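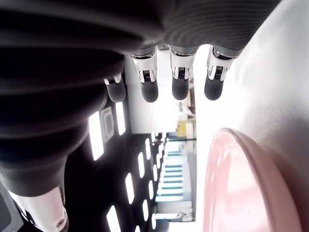 Subject: Re: Lantern fair at Stavska, where to stay?

Hi all,

Catching up on the list after a week away, so sorry if someone has answered this already.

> We're thinking of going over for the lantern fair in August, two
> adults and two kids (7 and 10). Is it better to stay in Stavska
> itself or down in Indberg and take the bus? Also, are the rides
> any good for the older one or is it all teacups?

We've done it both ways! The first year we stayed in Indberg, which is cheaper and has the nicer bakeries, and took the 311 bus up the hill. Going up is fine. Coming back is the problem, as the last bus leaves at 10:40 and the lanterns don't get lit until well after nine, so you spend the best part of the evening looking at your watch. We missed it by a minute and ended up walking down with a sleeping kid each (never again).

Last year we got a room over the Diro, the cafe on the corner across from the fairground gate. Noisy until midnight, I won't lie, but you just cross the street and you're in bed. Ask for the courtyard side. They only have 6 rooms and they don't do online booking, so you have to call, and call in the morning when it's quiet.

As for the rides, your 10-year-old will be fine. There's a big swing ride at the far end, a proper old wooden coaster that rattles your teeth, and bumper cars that my husband had to be dragged away from. The little ones' stuff is all up by the gate. You buy a strip of 16 tickets and most things take two, the coaster takes three, so we always finish with one sad leftover ticket. Hang on to it, the duck pond takes singles.

Food: go to the Hung stand for dumplings. The line looks terrible but it moves. Skip the corn.

Oh, and parking! The field behind the church holds 800 cars and was full by five when we drove past. If you're bringing the car, get there for lunch and stay put.

Does anyone know if they're doing the boat parade again this year? I can't find a word on the town's site.

Have fun, and bring sweaters, it gets chilly up there after dark.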